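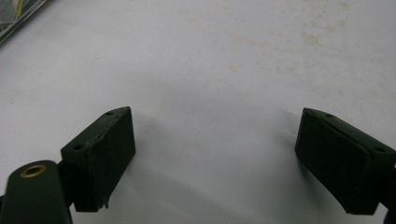 一、本期概况

本报告涵盖社区旧衣物与家用纺织品修补项目从夏末到十月的工作，提交给Clastach基金的项目管理处。上一期报告提到的场地租约已经续签，租期到明年夏天，租金不变。项目仍在Nutlow镇原供销社楼的二层开展，每次活动安排在下午两点到六点。

本期共接收待修物品734件，其中大部分是外套、裤子和床单被套，其余为窗帘、背包和儿童书包。已经修好并由送修人取走的占多数，尚在架上的主要是两类：一类是等配拉链的厚外套，一类是送修人留了电话但一直没有来取的物品。后一类我们打算在下一期统一联系一遍，仍无人领取的转给镇上的衣物交换站。

二、培训

原计划开设两期缝纫基础班，均已完成。第一期以手缝为主，内容包括锁边、钉扣、暗缝和补丁；第二期转到机缝，学员要能独立换针、绕底线、调节张力，并完成一条裤子的改短。两期合计招收学员70人，中途退出的多为工作班次变动，空出的名额由候补名单上的人顶上。

第二期的教学进度比预想慢。教案里给张力调节留了一节课，实际用了两节半，后面的拉链更换只讲了隐形拉链，开尾拉链没有来得及练。授课教师Lăcrămioara Ciobanu建议把拉链单独拿出来做成一次半天的专题课，不再放进基础班。我们同意这个意见，已写入下一期计划。

学员反馈表收回情况一般。填写了的人里，提得最多的是希望增加晚间班，其次是希望讲义上的字大一些。讲义已经重新排版，晚间班要看楼里的关门时间能不能调整，目前还在和房东谈。

三、设备与耗材

机器方面，两台旧的家用缝纫机送去Matei维修铺做了保养，更换了皮带和送布牙，现在使用正常。锁边机仍然只有一台，活动高峰时要排队。本期曾询过一台二手工业锁边机的价格，卖方要求整套连台板一起出，搬上二层有困难，没有谈成。

耗材由Distport供货，线、针、粘合衬按季度下单。八月那批线到货时颜色发错，深灰发成了藏青，退换用了三周，期间改用库存的黑线顶替，部分送修人对颜色不满意，我们给其中愿意等的人重新缝了一遍。之后订单改为附上色卡编号，没有再出错。

拉链的库存问题比较突出。厚外套用的长拉链规格杂，零买单价高，成批买又会压在架上。现在的做法是先登记长度和齿号，攒够一批再订。这样成本下来了，等待时间也长了，最久的一件外套等了五周。冬季前这类物品会增多，我们准备先备一小批最常见的长度。

四、经费使用

本期支出集中在三项：场地租金、授课课时费和耗材。租金按月支付，没有超支。课时费因为第二期加课略高于预算，差额从宣传印刷一项里调剂，调剂手续已按贵处要求提交说明。耗材支出低于预算，原因是粘合衬上一期买多了，本期基本用的是存货。

宣传印刷只印了一次海报，贴在车站、诊所和两所小学门口。来登记的人里，多数说是听邻居讲的，看到海报来的不多。下一期准备把这笔钱缩减，用来补贴拉链备货。

本期支出明细和票据复印件另行寄送。维修铺的发票抬头写错一次，已重开，以重开的一张为准。

五、存在的问题

一是取件不及时。架子只有四组，冬装体积大，如果到十一月还有一批没取走的夏装占着位置，新送来的就没有地方放。

二是登记方式落后。现在仍用纸质登记簿，编号靠手写，九月出现过重号，两位送修人的裤子拿错，后来换了回来。我们想改用电子表格登记，同时保留纸质存根。

三是能独立做机修的人手偏少。第二期学员里有多于2人表示愿意留下来帮忙，但还需要一段时间跟着练，暂时只安排做拆线和熨烫。

六、下一期计划

继续每周的修补活动，时间不变。开设拉链专题课一次，地点仍在二层大间。基础班第三期招生名额定为70人，优先录取候补名单上的人。完成电子登记表的试用，从新收物品开始编号，旧物品不再补录。

另外，镇上小学来问过能否给高年级学生上一次钉扣课。我们初步答复可以，具体年级和人数等学校确认。这次课不单列预算，针线从现有耗材里出。

锁边机的事，如贵处了解其他受资助单位有闲置设备，请转告我们，运输费用可由本项目承担。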